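The Man Behind the Wolby Mouse Wants You to Keep It for Ten Years

Thu 16 July

The office of Mikberg is on the second floor above a bicycle shop, and on the day of my visit the windows were open and the street was loud. The founder of the company made coffee for both of us and then moved a pile of circuit boards from the only free chair. He asked me not to print his name. "The mouse has a name," he said. "That is enough."
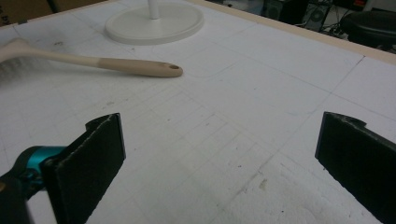
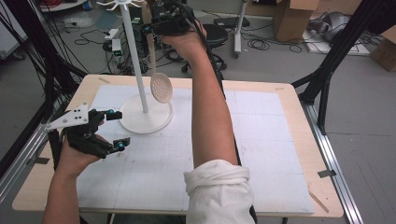
The mouse is called Wolby, and it is the first product that Mikberg sells under its own label. Before this, the company made switches and scroll wheels for other brands. I asked him why a parts maker would enter a market which is already so full.

"We saw the returns," he said. "For years we received broken mice back from our customers, and it was almost always the same fault. The left button starts to click two times when you press it once. The rest of the mouse is still good, but people throw it away."

In the Wolby, the two main switches sit in small sockets. The owner can open the shell with a normal screwdriver, pull out the old switch and push in a new one. No soldering is necessary. I tried it at his desk and I needed 3 minutes, although I dropped one screw on the carpet and we both had to look for it.

The first production run was 3,000 pieces. He admits that it did not go smoothly. The shells came from a factory in Erkow, and the side buttons on the first boxes were too stiff. "I pressed them with my thumb all evening and I told myself it was fine," he said. "In the morning my thumb did not agree." The company held back 414 mice and changed the side buttons by hand before they were shipped.

I wanted to know about the weight, which is the main complaint on the forums. The Wolby is heavier than most gaming mice of today, and it has no holes in the shell. He did not try to defend this for long. "If you play shooters every night, buy a lighter one. I mean it. Our customer works with spreadsheets or edits sound, and maybe plays something on Sunday." A lighter version was planned, he added, but the thin shell made a creaking noise when it was held firmly, and he stopped the work on it.

The sensor is bought from Bansal, a supplier he has used since the early days. It is not their newest model. He told me that the newer one drew more power and gave him nothing that he could feel on a desk. The cable can be removed, and there is no wireless version yet.

Then we talked about software, and here he became more careful. The settings program runs only on Windows at the moment. A version for Mac is promised for September, but he said the word "promised" with a tired face. The button settings are saved in the mouse itself, so one can set it up on a friend's computer and take it home.

A pair of replacement switches costs 25 dollars, and I told him that this seems high to me. "It is high," he answered. "The small box, the tool, the postage, all of this is inside the price. When we sell more of them, it will go down." He could not say when.

Before I left, he showed me a drawer with mice from other companies, all of them opened. Some were more than fifteen years old. He took one out, an old gray office model with a yellow wheel, connected it to his laptop and moved the pointer in circles. It still worked very well, and he used it to answer an email while I put on my jacket.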